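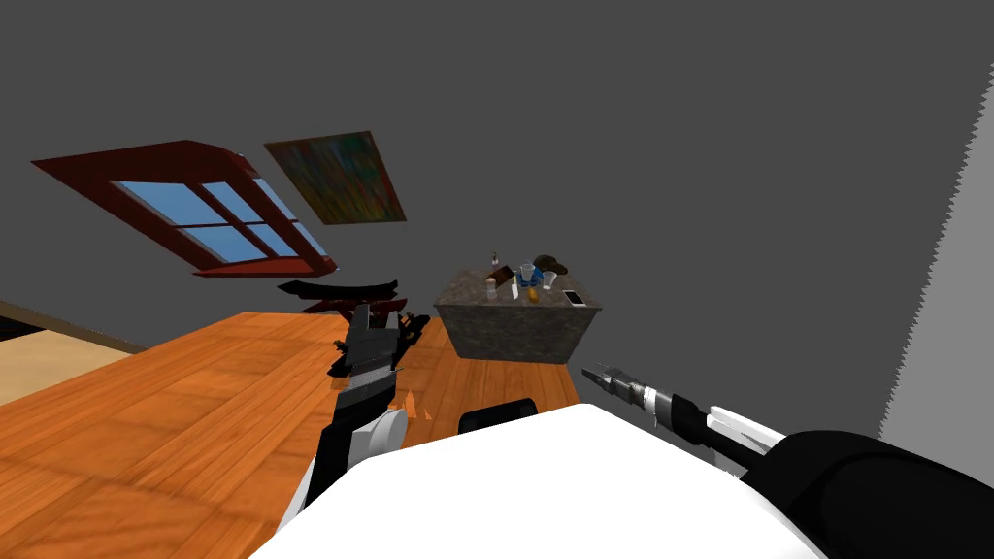 The Cycle Time on the Box Should Be the One People Use

Dishwashers are sold on the figures from a single program. It is usually the one labeled Eco, and it is the slowest on the machine, with a long wash at a low temperature. The water and energy numbers on the sales card come from that program. The noise number often does too. The owner then takes the machine home and runs something else.

I have bought two dishwashers in the last few years and helped relatives in Prelby choose two more, so I have spent more time with sales cards than I would like. My position is simple. A manufacturer should print the figures for every program on the outside of the machine, in one table, and the store should be required to display that table next to the price.

The current arrangement has a defense, and it deserves a fair statement. A single reference program makes machines comparable. If each brand could pick its own conditions, the numbers would be worthless. Eco is also the program that uses the least energy, so promoting it has a public benefit. I accept both points. Neither is an argument against printing the other rows of the table. The reference figure can stay at the top in bold type.

What the missing rows conceal

My own machine is a Vavus, bought at the Durán outlet on the edge of town. It has six programs. The card at the store gave water and energy for one of them. The manual gives all six, on page 30, in a table with a footnote that says values may vary with load, inlet temperature and hardness. It is a good table. It shows that the Quick program, which I had assumed was the cheap one, uses more electricity than Eco while skipping the drying phase. It also shows that the half-load option saves very little water compared with a full load on the same program. A household that bought the machine for its half-load option would have wanted to know that before paying for it.

The Jalletti next to it on the sales floor cost less and had a better Eco figure. I downloaded its manual later. Its Normal program, the one most people in a hurry will pick, takes 90 minutes to the Vavus's longer run, and the energy use is higher. Which machine is better depends on how the owner lives. Someone who runs it overnight should look at Eco and ignore the rest. Someone with one set of pans and a meal to cook at both ends of the day should look at Normal. The card served the first buyer and told the second one nothing.

Cost of compliance

The usual objection is that more numbers confuse people. I do not find this convincing. Buyers read nutrition tables with more rows than this one would have, and they read phone plans that are worse. A table with four columns (time, water, energy, noise) and one row per program fits on a sheet the size of a postcard. Anyone who wants only the headline figure can stop at the top row.

A second objection is testing cost. This would be serious if the measurements did not exist, but the manuals already contain most of them. Noise is the exception. It is normally given for one program only, and a full set would mean extra lab time. I would give manufacturers a grace period on that column and no other.

The third objection is that sensor programs have no fixed values. Auto adjusts to the soil in the water, so its time and consumption come as a range. Then print the range. A wide range is useful information in its own right, particularly for someone on a metered supply who is planning around a nighttime rate.

Details that matter

Three points would need to be settled for the table to work. Program names should be tied to a temperature, so that one brand's Intensive can be set against another's. Drying should be included in the stated time, with no separate line for it - some manuals include it and some leave it out. Default options should be stated too. My machine ships with extra drying switched on, and the setting survives a power cut.

Washing machines and tumble dryers have the same problem with a longer list of programs, and I would apply the same rule there. Dishwashers are the easier place to begin. The program list is short, the load is fairly predictable, and the figures are already typeset in the manual. Until the rule changes, the practical advice is to find the model number, download the manual before going to the store, and look for the consumption table near the back.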